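About Plurklow

Plurklow is an entertainment news and fan site covering television, R&B, pop, and the people who make both. We started as a message board for viewers of one canceled sitcom and grew from there. These days we publish recaps, album reviews, red carpet roundups, and a weekly column about shows that ended too soon.

The site is owned by Jakovwood Media, a small publishing company based in Prelteswood. Jakovwood also runs Chow, a sister site about cooking shows and the contestants on them. The two sites share an office and a copy desk, but each has its own editor and its own budget.

What we cover

Most of our readers come for the recaps. We recap scripted dramas, reality competitions, and daytime talk, and we try to have each one up by 9 a.m. the morning after it airs. If a show drops a full season at once, we go two episodes a day until we are done.

Music is the other half of the site. We review new albums, keep a running list of release dates, and look back at older records that deserve another listen. We do not give star ratings. We used to, and the comments were always about the stars and never about the songs.

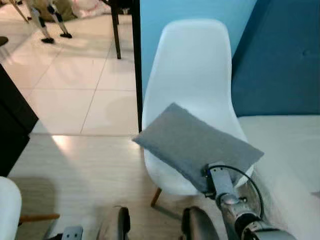

How we handle news and rumors

We report a story when we have it from the person involved, from their representative, or from a public record. If we are repeating what another outlet has reported, we say so and name the outlet. We do not run blind items.

We leave children alone. If a celebrity posts a family picture on a public account, we may mention it, but we do not buy or publish photos of kids taken without a parent's permission. The same goes for hospital visits and funerals.

When we get something wrong, we fix the story and add a note at the bottom with the time of the change. Send corrections through the contact form and pick "Correction" from the menu — those messages go straight to the editor on duty.

Who writes for us

Plurklow has a small full-time staff and a larger group of freelancers. Some came from local newspapers, and a few were regular commenters first. Freelancers are paid by the piece, 80 dollars for a standard recap and 160 for an album review or a feature. Pitches are open every month except November, when the staff is working on the year-end lists.

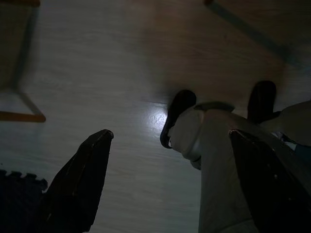

Photo: Plurklow / Jakovwood Media

Short news items run under 400 words and are usually written by whoever is on shift. Longer pieces go through an editor and a fact check before they are posted.

Advertising and free stuff

Ads pay for the site. Sponsored posts are labeled at the top, and the writers who review shows and albums do not work on them. We accept advance screeners and early album links, but we pay for our own concert tickets and travel.

Comments

You need a free account to comment. Keep spoilers out of the first line, and do not post anyone's address or phone number. Moderators are on from noon to midnight — anything posted overnight may wait until the next day to show up.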